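October 22, 2020

Back on the Pomach arm this morning, second bench. Picking up from where Gyu-bin left it: the gripper had been closing crooked, left finger getting there a hair before the right, and he'd written "check belt??" on the tape and gone home. (Gyu-bin, your question marks are a joy, but next time please also write down which belt!)

Wasn't the belt. I took the cover off the hand, four screws, the short ones go at the front, and the belt was fine, nice even tension, no fuzz on the teeth. What I did find was a finger carrier with play in it. Hold the base still, wiggle the fingertip with your thumb, and you could feel it click over and back. The set screw under it had crept out. I cleaned the thread, put a drop of the blue threadlocker on it and ran it back in until the click went away, and then did the same on the other side so they'd match. Corrado wants the torque written down, so: 80 on the little driver's scale, same as the sticker inside the lid. If you're doing this with the long driver, don't, it's way too easy to crank past it.

Then the usual while the cover was off. Wiped the rails, fresh grease, thin film only. The old grease had gone a bit gray and sticky at the outer ends, which is where it always collects, and I suspect that's been making the open stroke lazy too. Zamfira says she saw the motor current climbing at full open last month and thought it was the cable. Could be both! I've left the cable alone for now, one thing at a time.

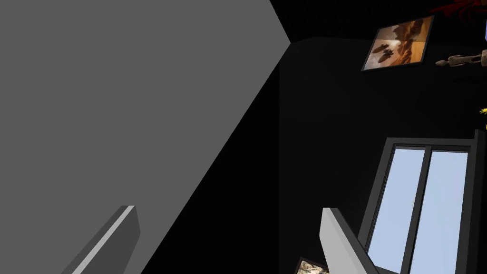
The home pose needs redoing in the simulator before anybody trusts the replay again, and that's most of what I did after lunch. We changed the tilt of the wrist view on the real hand back when Hye-jin made the new bracket, and the sim copy was only ever adjusted by eye, so the two have been drifting apart every time one of us "just nudges" something. For checking finger spread I like this open pose, with both fingers coming up from the bottom and a good wide gap between them, so I can see the blunt end of the left one against the big gray surface without squinting. The right one is the handy one for alignment: it crosses the lower left corner of the window frame, and that overlap is a much better thing to compare from run to run than empty dark wall. I've saved the joint values under the name tronano_open so we can all come back to the same spot. Please don't overwrite it. If you want your own, make your own, there's plenty of room on the drive.

A few things I tripped over while doing this, in no order:

- The sim loads the old finger length if you start it from the shortcut on the desktop. Start it from the project folder. I've lost an hour to this before and I lost another twenty minutes to it today, so I've finally deleted the shortcut.
- Zero the hand fully closed, then open. If you zero it open, the offset gets written with the wrong sign and everything looks okay until you ask it to grip something thin.
- The view tilt is stored in degrees in one file and radians in the other. Snædís warned me about this in the spring and I nodded and forgot. Both files now have a comment at the top saying which is which.
- Um (the little status box by the door, for anyone new) still shows the hand as "in service" no matter what state it's in. Go by the tape on the bench until Corrado gets to it.

After all that I put the cover back on and ran the hand through the slow open and close cycle on the real arm, watching with the feeler gauge out. Fingers now meet together as far as I can tell, and I can't get the 2 thou leaf in on either side when it's closed. Before, it slid right in on the right-hand side. So that's good! Then I bumped the speed back to normal and let it run while I cleaned up. No click, no odd noises, and the current at full open came down some, though it's still higher than I'd like. Which makes me think Zamfira's cable theory has legs after all, so I owe her a coffee.

Total on the cycle counter is almost 4,000 since the last time the rails were greased. The Gellbridge manual gives an interval for this but it's for their heavier hand, and we've been treating it as a rough guide. I'd like us to do it sooner from now on. I'll put a line in the bench log and if someone has a better idea, write it under mine.

Still open:

- Cable at the wrist. Needs two people, one to hold the arm up and one to feed the connector through. Hye-jin has offered, I'm around most afternoons.
- Spare set screws. We're down to the two in the tin. Ordered more, they say November.
- Compare the real closed pose with the sim one, same as I did for open. I only got as far as loading it and then somebody needed the bench.
- Gyu-bin: I moved your tape. It's stuck on the inside of the cabinet door with the rest of your tape.

Brake check on the arm done before I powered down, held fine. Key's in the drawer, the left one.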